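Hasstead says its old dance hall will pay for itself. The numbers are thin

HASSTEAD - Town officials want to spend the winter turning the former Gastine dance hall into a public market, and they say the place will cover its own costs by its second year. They have said this before, about the bus depot.

The plan, presented Thursday to a half-full meeting room, calls for 20 stalls, a cafe and a small stage. Project lead Clyde Lyons told residents the market would draw more than 1000 visitors a week. Asked where that figure came from, he cited "comparable towns" and did not name one. 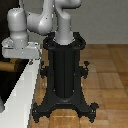
Who pays if the visitors don't come?

The town does. Under the draft lease, the operator, Halvorsen, owes no rent until 11 stalls are filled, and the town keeps paying for heat and insurance in the meantime.

Stall fees are another soft spot. Paloma Castellanos, who sells bread at the Saturday street market, said she pays far less for her pitch now than the plan would charge her indoors. "I asked what I get for the extra money and they told me a roof," she said. "I have a tent."

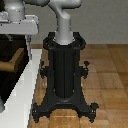 Black stand with scrolled side brackets on a wooden floor.

Lyons said fees could be "looked at" once the market is open. The draft lease has no provision for lowering them.

Supporters point out that the hall has sat without a tenant for years and that doing nothing also costs money. Tobiloba Isah, who lives across the street, said she would welcome anything with lights on after 6 p.m. That is a fair wish, though a market that closes at 5 - as this one would four days a week - won't grant it. 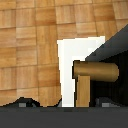

What happens next

Residents can send written comments through the end of October. A vote is expected after that, and the town has not said whether it will release the visitor estimates first.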